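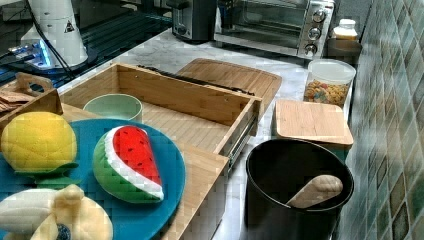

Plush fruit on a teal plate at one of the practice counters at Trekura's Romthorpe site.

When Trekura began bringing robot arms into its Romthorpe test kitchens, the company employed 14 people to set out, move and put away objects by hand. It still employs 14. What has changed is how they spend the day.

The kitchens exist to check whether household equipment can be used, reached and stored in an ordinary home. For years the work meant repetition. A technician would lift the same item from the same plate up to 200 times in a shift and note the result on a paper form. Wrist strain was the most common complaint in the yearly staff survey.

"The forms were the easy part," said Siobhán Conneely, who supervises the counter teams. "By midafternoon people were tired, and their notes got shorter."
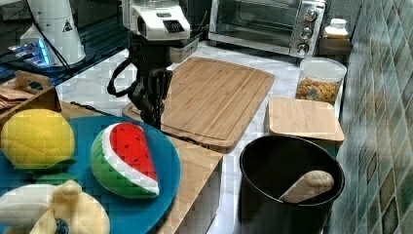 Who decides what the robot arm does during a shift?
The technician assigned to that counter chooses the task, sets the pace and may stop the arm at any time without asking a supervisor.

That rule was written into the staff agreement last October, after several months of talks. Employees had asked for it early. They also asked that no one be judged against the speed of the machine, and management accepted both points.

Training proved harder to settle. The first course, prepared with the consulting firm Heinonen, lasted two days and was widely considered too short. It now runs for two weeks, with half of each day spent at the counter. Staff learn to plan a task, read the arm's error log and record faults in Cirik, the scheduling system used across the site. The log held 1,037 entries at the last review, most of them minor.

Fiachra Heffernan, a technician for nine years, said he misses some of the old routine - chiefly the conversation. Two people used to share a counter. Today one person often looks after two counters alone, and the lunch break has been lengthened in response.

Pay grades remain under discussion. The technicians hold that programming duties belong in a higher band, and Trekura has agreed to give its answer before the next group begins training.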